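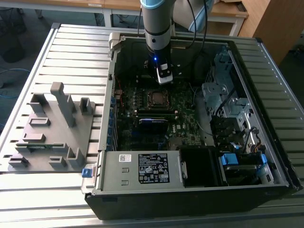

Photo: Somtochukwu Olatunji / Clurko

ok so the old Dell tower is open. thread, becuase people keep asking what we do with the office machines that come in

1/ case goes on its side on the slotted aluminum table. side panel off before anything else. screws in the lid of a jar, NOT in your pocket. I have washed so many screws

2/ no cooler on this one, so you're looking straight at the CPU socket, bare metal frame and all. PLEASE don't put your thumb in there. pins bend if you look at them funny

3/ memory slots right by the socket, long black ones. people mail us sticks of RAM in envelopes. bare. in an envelope. wrap them in something, anything – an antistatic bag is best but I'll take a clean box

4/ blue plastic = a thing you can move without a screwdriver. little clips at the expansion slots, tabs on the drive cage, a latch at the end of the power supply. learned on these and then got a no-name case with eleven different screws and nearly cried

5/ power supply. gray box with the big label. we do not open it. ever. I don't care what the video said. test it, keep it or recycle it whole

6/ red, yellow, black wires over by the drives. don't yank. hold the plug, wiggle, swear quietly

7/ drives!! if you're donating a tower take your drive out or tell us you want it wiped. Shakuntala Grewal does the wiping here and she would much rather get a note taped to the case than a phone call in three weeks

8/ dust. outside first, brush not vacuum, then canned air in short bursts. hold the fan still while you do it or it spins like crazy

9/ somebody asked how many. 198 towers since January, more than 3180 since Clurko started keeping the spreadsheet. the spreadsheet is a mess, don't ask to see it

10/ where they go: mostly Kirnbridge, the after school place. a few to families directly. 1557 on the tag means it's from the Onuoha batch btw, not a serial number, stop googling it

11/ what we're short on right now – power cords, VGA cables (yes still), keyboards with all thier keys. monitors we're fine. really. no more monitors

12/ and thermal paste. one tiny tube goes a long way but we're down to 2

13/ drop off is the side door, ring and leave it on the cart. not the front step, it rained on a whole printer last time

ok back to it, will answer replies tonight

April 2, 2020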